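The audio open house at Clotedby was on my list for two years, and this time I made it. It's a small speaker workshop in Derkby, two rooms and a loading dock, and they let people in once a year to hear whatever is on the bench.

I rode up with Pao-chu Kwok, who has better ears than I do and a much bigger record collection. We got there early enough for coffee in the kitchen, where half the visitors were already arguing about cables.

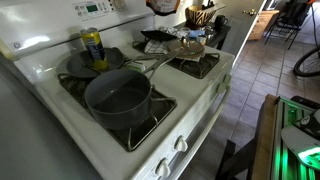

The GE range in the kitchen, with a saucepan on the front burner.

Ho-yin Ng runs the place, and he started us off with the new horn, the Walluvico. It crosses over at 400 Hz to a big paper woofer, and the pair I heard were serial numbers 65 and 66 (he stamps them himself, a little crooked!). He played solo piano first, then a brass band, then a scratchy old vocal record that Pao-chu had brought along. The voice was the part that got me. It just hung there between the cabinets, and I quit taking notes for a whole side.
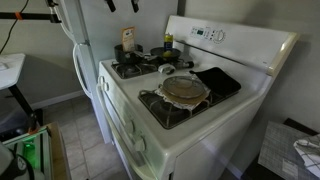
The bass was another story. From the middle chairs it was tight and quick, but I moved back by the wall and it turned thick and slow — the room's fault, I think, more than the woofer's. Ho-yin said he plans to hang panels back there by May. I'd like to hear it again then.

After that we got the winding bench. He makes his own coils for the smaller Yuen driver, and he let me turn the crank on one. I snapped the wire. Pao-chu's came out fine, of course.

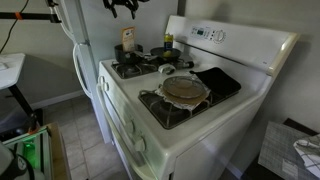 The Yuens cost $2,238 a pair, and for my living room they make a lot more sense than the horns. We talked prices back in the kitchen over a second coffee, me leaning by the fridge and staring at a little yellow can standing in a frying pan while I did the math in my head. I didn't order. Pao-chu put down a deposit on the spot, so at least I know where I'll be listening to them this spring.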